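Trimum joystick by Trusgate -- for Amiga, C64 and Atari ST

I build these one at a time on my kitchen table, so please be patient with me in October when everybody wants one! The Trimum is my take on the old two-button arcade sticks, with proper microswitches and a nine-pin plug. No drivers, no adapter, just stick it in port 2 and play.

My buddy Zeyu Tian has put 50 hours of Kartha through his (that's the side-scroller with the awful rope bridge on level 5) and the left switch still clicks the way it should. I'm worse at it than he is. I blame the bridge.

Autofire sits on a slider at the back and has 10 speeds. For platform games leave it off -- for Tremano, crank it all the way up and hold on.

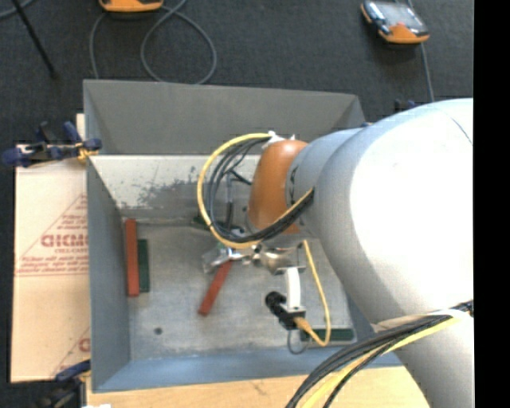

The cable is long enough to reach the couch in my place, and I can make it longer if you ask when you order. Left-handed version is the same price. Spare switches come in the box, and swapping one takes a small screwdriver and no soldering.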